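Plevon Desktop Guide
Section 4: Moving your old files across

If you've got a box of floppies or a retired hard drive in the cupboard, you're in for a good afternoon. Plevon reads most of the disks people kept from the home computer years, and it's a lovely moment when a letter you typed decades ago opens in its original typeface. Set aside a couple of hours for your first batch. You'll get quicker!

Before you start

You will need:
- the Plevon reader and its grey USB cable
- the power adaptor (the reader won't run from USB alone)
- at least 384 MB of free space for the working folder
- Hestik, the companion program, already installed as in Section 2

Caution: Slide the write-protect tab open on every 3.5-inch disk before it goes anywhere near the reader. Plevon never writes to a source disk, but Windows sometimes tries to, and an old disk may not survive it.

4.1 Connecting the reader

1. Shut down any other program that uses removable drives.
2. Plug in the power adaptor. The front light glows amber.
3. Connect the USB cable directly to the computer. Hubs are fine for mice and keyboards but they cause dropouts here.
4. Start Hestik and choose Devices, then Find Reader. The light turns green and the reader's name shows up in the left-hand panel.

Note: If the light stays amber, hold the Reset button until you hear two clicks, then try step 4 again.

4.2 Reading your first disk

1. Insert the disk, label side up, until it clicks home.
2. Choose New Capture and type a name. Use whatever is written on the label, even if it's only "MISC 2". You'll be glad of it later when you're matching files to disks.
3. Leave the speed on Gentle. Fast mode is great with disks in good nick, but start gently until you know what you've got.
4. Click Begin. The map fills with coloured squares as each track is read.
5. When the map is finished, click Save Capture. Hestik stores the whole disk as one file in your working folder.

Green squares are clean reads. Yellow squares needed more than one try, and their contents are normally fine. Red squares couldn't be read. Don't give up on a disk because of a few reds - very often they fall in unused space, and every document on the disk opens perfectly.

Caution: If you hear scraping, press Eject straight away. Clean the heads (Section 9) before you insert another disk, or you may damage that one too.

4.3 Opening old pictures

Pictures are the fun bit. Hestik's viewer handles the common paint and scanner formats from the period, and it will happily show modern JPEGs beside them, so you can keep a whole family's worth in one album. Click Albums, then Add Folder, and pick any folder you like. Large pictures are scaled to fit the window, and pressing Z shows them at full size. Colours can look odd in files saved for a 256-colour screen; choose Palette, then Rebuild, and they usually come good.
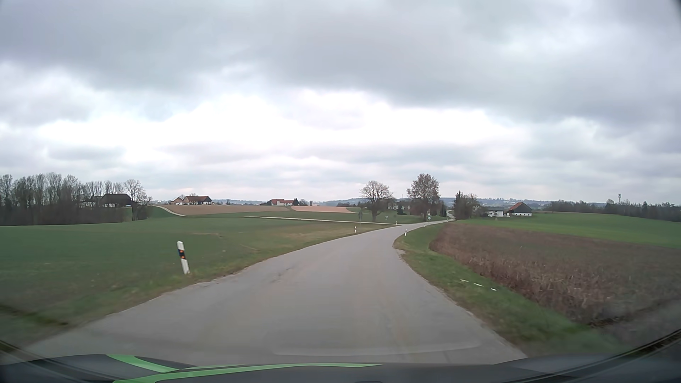 4.4 Converting documents

1. Select the capture and click Browse Contents.
2. Tick the documents you want. Hestik converts up to 200 at a time.
3. Choose an output format. Plain text is the safest, and Rich Text keeps bold, italics and most tabs.
4. Click Convert.

Spreadsheets go through the Kazmi filter, which you'll find under Tools. It keeps your formulas as well as the results - brilliant for old household budgets.

Error 13: the document has a password. Enter it when asked, or untick the file and carry on.
Error 153: the working folder is full. Free up some space and click Resume.

4.5 Packing up

1. Eject the disk and wait for the light to go amber.
2. Close Hestik, then unplug the USB cable, then the power.
3. Copy the working folder to a second drive.

Hard drives need the Sovonmont adaptor and a different set of jumpers. See Section 5.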